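Planning for a cleaning arm: how Oltlow set its budget
Saturday, September 2, 2023

Oltlow runs serviced flats for short stays, and for most of this year its operations manager has been working out whether a robot arm could take over some of the floor cleaning. Radesance, which builds simulated rooms for equipment buyers, was brought in before any hardware was ordered. We spoke to the manager at the company's office.

The first quote came from Magalhães in June. "It covered the arm and the controller, and I thought that was the price," the manager said. "Then I asked what it stood on. The base was extra, and so was the gripper."

The gripper took up more of the planning than expected. Oltlow wanted to keep using the mops it already buys, so the arm would have to hold an ordinary handle. A second supplier, Brokix, offered a fixed mop attachment for less money. "It was cheaper on the day, but every new head would have come from them," the manager said. "We get through about 50 a year."

Oltlow put £2000 aside for simulation and another £1000 for staff time. Radesance made 14 rooms, each with different furniture and things left lying on the floor or on low surfaces. The manager asked for the clutter. "Guests leave toys out. They leave plates out. If I only see it in a tidy room I can't plan anything." 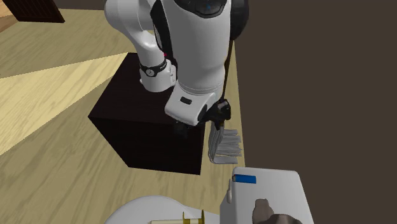 One of the simulated rooms, with the arm on its dark base and a grey mop in the gripper.

The base is now the main open question. An arm on a fixed block can only clean what it can reach, and a moving base would push the purchase into next year's budget. "I'd sooner wait than buy the wrong one," the manager said. Servicing is also still to be agreed – Magalhães wants a yearly contract and Oltlow would prefer to pay per visit.

No order has been placed. The manager has asked both suppliers to quote again, with the base, gripper and delivery on separate lines.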